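**Alper Yüksel**
Sun 19 April

1/ Crayfish evening. The shop in Prondside sells them already cooked, and I took more than two persons can eat. I always do this in April, when the weather turns and I want one last summer meal.

2/ My rule is that the table must be ready before the food. For me this means a bowl for the shells, a towel, tissues where the hand can find them, and a paper bag standing near for the rubbish.

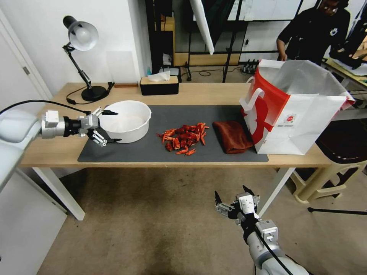
3/ The towel should be an old one. I lost a good tea towel last year, the colour never came out of it. Tissues are okay for fingers but they tear on the small legs.

4/ Ertuğrul Akbulut asked me if I use newspaper under. No. I tried it at his unit in Tultham and the print went on everything, also on my elbows. A mat you can wipe with soapy water and finish.

5/ How I peel: twist the head, pull the tail straight, crack the first rings from below with the thumbs. The claws I leave for the end, when I am less hungry and have more patience. 500 grams with shell gives you a small plate of meat, so don't invite your whole street.

6/ Shells go in the bowl first and in the bag later. If you put them one by one directly in the bag, you will drip on the table every time. Ask my neighbour's favourite tablecloth.

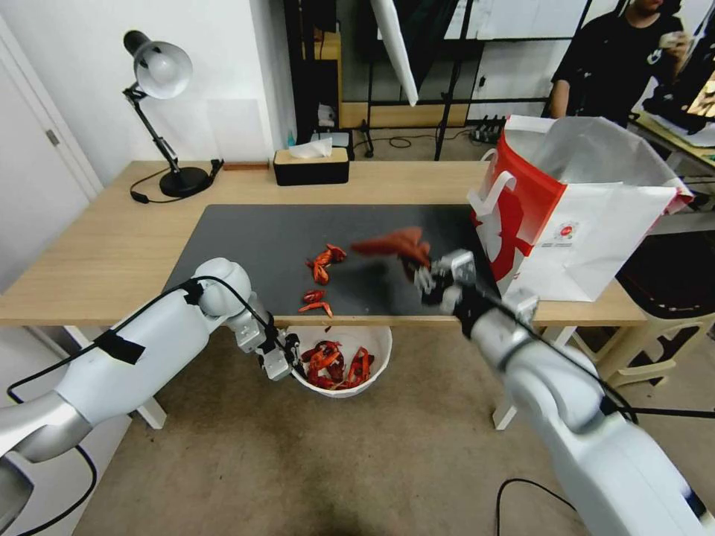

Shells and claws in the white bowl, a few pieces still on the mat.

7/ Bin night is three days away, so my shells wait in the freezer, tied in two bags. Please write on the bag what is inside. Ertuğrul almost made soup from them once.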